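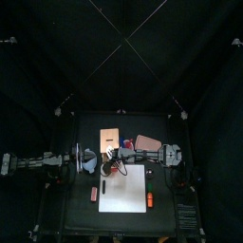

Elections > County races > Prester

Where I think the Prester race stands

October 30, 2026

I said I wouldn't write about the county executive race again until the votes were in. A few people have emailed to ask what I make of it now, so I'm going back on that.

For anyone who doesn't live here, Prester County covers the city of Jonholm, the river towns, and everything out past Yeom, where the houses thin out and the roads stop being plowed on time. Savita Khurana has been county executive for two terms. She's running for another. Dušan Kratochvíl is running against her, and he has been running against her in one way or another since he lost the sheriff's budget fight.

The usual way to write about this is to say that Jonholm votes for Khurana, the outlying towns vote against her, and the river towns decide. I wrote that last time and I was wrong about nearly all of it. Jonholm turnout was poor. The river towns went for her by more than anyone I talked to expected, and Yeom was close, which I had told readers it would not be. She won by 13 points. I had her losing by a little. You can still read the old post, I haven't taken it down.

So take the rest with that in mind.

What's different this year is the Paststead plant. When the county signed the lease, Khurana's people treated it as the thing the whole campaign would be built on. Her yard signs had the word "jobs" on them in a bigger font than her name. The plant opened late and smaller than planned, and the signs have been changed. The new ones just say Khurana. I drove to Yeom and back last week and saw both kinds, sometimes in the same yard.

Kratochvíl talks about Paststead at every stop. I went to his event at the Yeom fire hall, and he spent most of his time on it, with the lease printed out and passages marked in yellow. He reads well but he reads too much. The people around me were with him at the start and looking at their phones by the end. He got his biggest hand when he put the paper down and talked about the bridge on Mill Road, which has been down to one lane since spring. I don't know why he doesn't lead with the bridge.

Khurana is the better speaker and she knows it. At the Jonholm debate she answered a question on the lease by talking about her father's store, then the flood, then the new clinic, and by the time she sat down I think a lot of the room had forgotten what was asked. Wiebke Haberkorn, who was moderating, had not. She asked it again. Khurana's second answer was that the terms were the best the county could get at the time. That may be true. It was a short answer and it's the one that ended up in Kratochvíl's mailer.
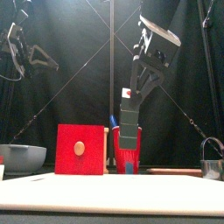

Gray blocks and a red cup.

There is also Modupe Bako. She's on the ballot as an independent and she has almost no money. I left her out of my first two posts and got some deserved complaints. She was on the school board through the bus contract mess and came out of it with more friends than she went in with. Her support is nearly all in the river towns. If she gets even 4 percent, most of it comes out of Khurana's side, and that could be the race.

Khurana's campaign seems to have worked this out. For most of the fall they acted as if Bako wasn't there. Then in October there were suddenly door hangers in the river towns saying a vote for Bako is a vote for Kratochvíl. I don't like that kind of argument from anybody. It tells people who agree with a candidate that they have to vote for someone else, and some of them will dig in. My neighbor got one and went out the next day and asked Bako's people for a sign.

I asked Amna Kiani what she thinks. She used to run field operations for both parties at different times, and she's retired now and owes nothing to anyone. Her view is that I pay too much attention to events and debates. Over 80 people came to the fire hall, she pointed out, and that is a good crowd for Yeom, but they had all made up their minds before they parked. She says Khurana wins if early voting in Jonholm is normal and loses if it isn't, and that Paststead matters less than the bridge and the bridge matters less than whether it rains.

I think she's underrating Paststead. People I know who never talk about county business have brought it up with me. One of them applied there in the summer and hasn't heard back. That isn't a poll, and I know it isn't, but the last time I relied on polls I ended up apologizing to readers in the comments.

My guess is that Khurana wins again, by much less than before, and that Kratochvíl carries Yeom and does better than people expect in the north end of Jonholm. I think Bako ends up with enough of the vote to be blamed by somebody. I'd put no money on any of this.

The county clerk says results will be posted precinct by precinct this time. If the site holds up I'll go through them in the next post, starting with the river towns. I still haven't decided how I'm voting on the library measure and would be glad to hear from anyone who has read the full text.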